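Put the Outlets Where the Hands Are

Most rooms are wired for the people who built them. The outlets go in about a foot off the floor because that is the height the electrician has always used, and then somebody pushes a table against the wall and the outlets are gone. I have worked at tables for most of my life, first in my uncle's repair shop and for the last several years in a shared workroom on the second floor of the Rarow building, and I have come to think the low outlet is a mistake that we keep paying for.

Consider what happens at an ordinary workbench. You need a lamp, a charger and maybe a soldering iron or a glue gun. You get down on your knees, push your arm between the table leg and the wall, and feel for the slots. If the plug is one of those fat square ones, it covers the slot next to it. So you buy an extension cord, and the cord lies on the floor where people walk. Last July we cleared out our room and found 20 extension cords. Nine were for something that was no longer there.

Hugo Sepúlveda, who shares the lease with me, thinks this is a matter of discipline. His view is that people should unplug what they are not using and coil the cord when they leave. I agree with him, and I have watched it fail. A person who has to crawl to reach a plug will leave it in.

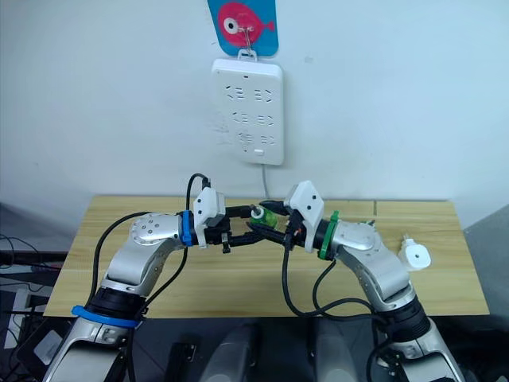

A power strip belongs on the wall above the table, within reach of someone standing at it. It costs very little. Ours came to 29 dollars with the screws, and putting it up took less time than the argument we had about it. When everything is plugged in where you can see it, you know what is on. The outlets are in pairs, three rows of them, and six is plenty for one table if you don't treat it as storage. The strip's own cable runs straight down the wall behind the table, and that one line of gray is all the wiring I want to look at. The fish card hanging from its hook over the strip does no work at all, and I would keep it anyway. A wall you look at all day can carry one thing that isn't useful.

There are fair objections. Ksawery Kalinowski, who ran a print shop on Barrios for years, told me that a strip on the wall is one more thing to mark up the paint, and that landlords charge for holes. He lost part of a deposit that way. Paint can be touched up, though, and four screw holes take a dab of filler. I would make that trade every time.

The other objection is looks. People spend 1,000 dollars on a desk and don't want a plastic panel above it. I understand this in a living room. In a room where people work, I think hiding the outlets is a kind of vanity, and the person who pays for it is whoever has to move the table.

If you are setting up a room, decide where the tables go first. Stand at each one and put your hand on the wall where it falls naturally - mine lands a little above the elbow. Mark that spot with a pencil before you buy anything else.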